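The Rules Taped to the Door

By the time a robot arm picks anything up at Luvside, someone has already worked through four pages of instructions. The pages are taped inside the door of the control cupboard, and the current version is dated 24 September 2019. Older versions are in a folder underneath. They are shorter, and a lot of what was added since came from something getting bent.

The lab runs pairs of arms over tabletops and has them handle household things and toys. None of it is heavy. The rules still begin with people: no hands over the table while the motors are live, and the stop button within reach of whoever is running the session. Long hair is tied back and sleeves are pushed up.

After that comes speed. Any new task starts at the slow setting and stays there for 7 clean runs. A run with a dropped object doesn't count as clean, and neither does one where an arm touches the other arm. Staff at Nestum, a smaller shop that borrowed the document in March, cut the number and then put it back.
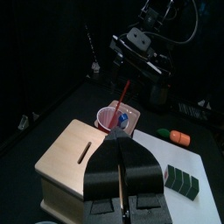
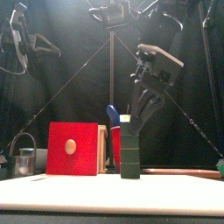
Stacking has its own section. The gripper has to open fully before the arm lifts away, and the arm must go straight up before it turns. Operators used to skip the second part to save time. Luvside went back through 470 logged faults and found that almost 400 involved an arm leaving a finished task, usually on a sideways move that had been left out of the plan.

The section on shared space is the one visitors ask for copies of. One arm works in the middle at a time. The other one waits at a parked position, and the software is supposed to enforce that, but the operator checks it by eye as well. Cables get the same check at the start of every session.

Not everyone likes the document. An engineer at Butt, which builds grippers, told us it reads like a list of old arguments. Zodgate uses a one-page sheet and leaves the rest to training. Luvside plans to keep its longer version and is now rewriting the part about logging near misses, which most operators still fill in at the end of the day from memory.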